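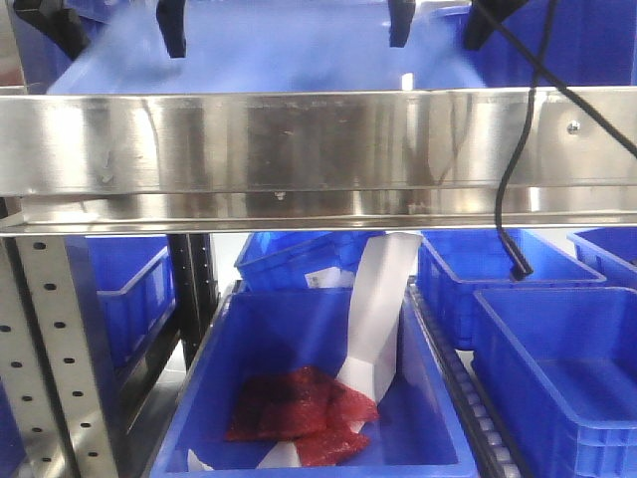

Returnable Crate Pool: Frequently Asked Questions

These answers apply to all accounts in the Wullberg crate pool, including those served from the Ellis depot. Terms specific to one account are listed in that account's service schedule.

What is the difference between a trip and a cycle?
A trip is one movement of a loaded crate from shipper to receiver. A cycle begins when a clean crate leaves the depot and ends when the same crate is checked back in. One cycle may include more than one trip if the crate is reloaded without returning to the depot. Fees are charged per cycle.

What is the minimum order?
The minimum order is 40 crates of a single size. Mixed sizes are accepted on orders of 300 or more.

How do I place or change an order?
Orders are entered in Wasent under the Outbound tab. Changes are accepted until noon on the working day before dispatch. After that, the order is locked and a new one must be entered. Orders sent by email are not processed.

Do crates have to be empty when returned?
Yes. Remove liners, dividers, strapping and loose product. Adhesive labels may stay on if they were printed on the approved wash-off stock. Other labels are removed by hand at the depot and billed at the label rate.

Can sizes be stacked together?
Crates with the same footprint stack when the rims match. Do not stack a loaded crate on one with a damaged rim. Trays are rated for use as the bottom layer only when empty crates are placed on them.

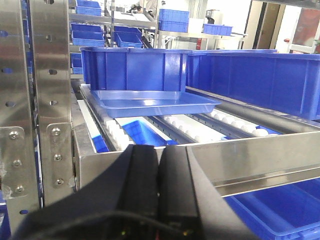

When does a crate count as damaged?
A crate is damaged if it has a crack through the wall or base, a broken handle, or a rim bent far enough to affect stacking. Surface scuffs and fading are normal wear and are not charged. Damage is assessed at check-in and appears on the statement for the following month.

How long can I keep crates on site?
The standard dwell period is 3 weeks. A daily holding fee applies after that. Seasonal accounts can request an extension in Wasent before the period ends; extensions requested for November must be submitted by the end of October.

How do I dispute a count?
Open the return in Wasent and select Query Count. Attach the signed collection note. Queries must be filed within 2 working days of the check-in notice. If no signed note exists, the depot count stands.

Are crates from the Tremulano pool accepted?
No. Crates from other pools are set aside at check-in and held for collection at the sender's expense. They are not credited. 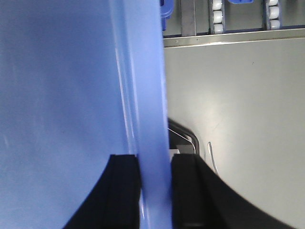

A customer commenting on this page asks whether unaccepted crates still appear in the return total, and notes that the check-in notice lists them on a separate line. They are listed for information only and do not reduce the account balance.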